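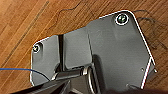
Checking and Refitting Metal Brackets in the Utility Room

Issued by Kultanura Facilities Office
Revised 24 Oct 2023

These instructions apply to staff who remove, check or refit small metal brackets in the shared utility rooms at Kedham. Work on fixed plumbing is covered separately in Sheet 13.

Before you start

Read the job card and confirm the room number. You will need a hand screwdriver with a tip that fits the screw heads, a dry cloth, a shallow tray and a torch. Power drivers must not be used on sheet-metal parts.

Checking the bracket

1. Lay the bracket flat on a firm, level surface with good light. A clear stretch of wooden floor is acceptable.
2. Look at each screw in turn. The head should sit flush and the recess should be free of dirt. A screw with a worn recess must be replaced.
3. Where the bracket carries a pin, press it lightly from the side. Report any pin that moves out of line.
4. Run the cloth along the cut edges. Gloves are required, as stamped edges may be sharp.
5. Check folded sections for cracks, particularly at the corners.

Tighten screws by hand, a quarter turn at a time, and stop when resistance is firm. If the bracket has a screw at each end, alternate between them.

Preparing the counter and sink

Small parts may be wiped down at the counter. Instruments and supplies should be kept together in a tray at one end, and bottles should be moved out of the sink before the tap is run. Wash hands before and after the work, and dry them with paper towels from the wall dispenser.
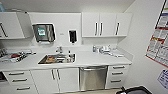
Counter and sink, with paper towel and soap dispensers on the wall behind.

Close all cabinet doors when the work is complete. Door pulls that have come loose should be entered on Form 242 and left for the next scheduled visit.

Records

Enter the result on the job card and sign it. Cards are kept for 3 years. Replacement screws are ordered from Sorkano in boxes of 100; requests should be sent to Boyang Tian at the Facilities Office. The next review of this sheet is due in April.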